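Grukilis: towels, tables and other small defeats
README for the dataset, second release

What you have downloaded

Grukilis is a set of 2,006 short recordings of household chores, done by people holding grippers in place of their own perfectly good hands. The chores are folding, wiping, stacking, and putting things back where they came from. The idea is that a robot arm with the same fingers on the end can learn from them. The arm we train on is called Betura, and its opinion of laundry is about the same as a teenager's.

If you came to find out whether a machine can do your housework yet, the short answer is in the section called "Can it fold a towel?" and you may want to sit down first.

What is in each recording

Every recording is a folder. Inside is a video from the gripper, a file of finger openings, a file of hand positions, and a text file in which the person doing the chore writes one line on how it went. The text files are the most readable part of the release. One says "fine". The next forty or so in that batch also say "fine", and then there is one that says "no".

Chores are sorted by name:

fold: towels, tea towels, flannels, the odd pillowcase
wipe: tables and worktops
stack: bowls, plates, plastic tubs
putback: anything with a place to live

Folding makes up 1,030 of the recordings. We did not plan it that way. Folding simply kept going badly enough to need more.

Can it fold a towel?

Sometimes. Give Betura a towel laid out flat, square to the edge of the table, and it will bring one half over the other and look very pleased, or would if it had anything to look pleased with. Drop the same towel in a heap and the trouble starts. A heap has no obvious corner. A person feels about for the hem without thinking, gives the thing a shake, and is on to the next one. The model picks the nearest lump, lifts it, and gets a slightly taller heap.

Towels start in one of three ways in this release: flat, half folded, or heaped. The heaped ones are marked "hard" in the index. A white towel heaped on a pale table is harder still, as there is so little to tell hem from fold from wood.
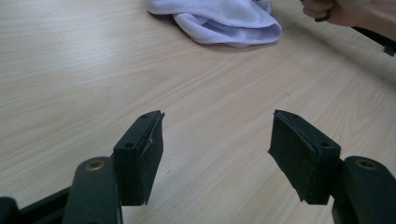
Gunārs Laur wrote in after the first release to say that we were asking the wrong thing of the poor machine. Why should it fold towels our way at all? His own go into the cupboard rolled up, he has never once been thanked for a neat corner, and he would happily pay for a robot that could only roll. We have added 16 rolled towels under fold/other and await his order.

Wiping and stacking

Wiping goes better than it has any right to. The model covers most of the table and misses the same bit each time, which puts it level with several members of our own household. It does not know when a table is clean. It stops when it has done the amount of wiping it thinks people do.

Stacking bowls works if the bowls match. Plastic tubs with lids were a mistake, and we would like to leave it there.

Known problems

The clocks in the early batches drift. Run fix_times.py before you line up video and finger openings, or the fingers will shut slightly before anyone meant them to.

Pads wear down and pick up dust. Grip is not the same from batch to batch, and we did not write down when pads were changed until Harish Marar asked when pads were changed.

Left and right are swapped in part of wipe/03. The index says which part. The folder names do not.

Nearly all of the folding was done by right-handed people. Betura has therefore learned to be right-handed, in spite of having two arms that are exactly alike.

What not to use it for

Please don't use Grukilis to claim that the chores are sorted. We have seen the short clips too, the ones where a robot folds a shirt and the film ends before the second shirt. Our fold/failed folder is there for balance, and we ask that you keep it in if you pass the set on.

Still to come

Socks have been requested. We are thinking about it. The next release is due in August and will have buttons in it, though only on cushion covers, and only large ones.

Bug reports go to the tracker under Grukilis. Put the folder name in the title.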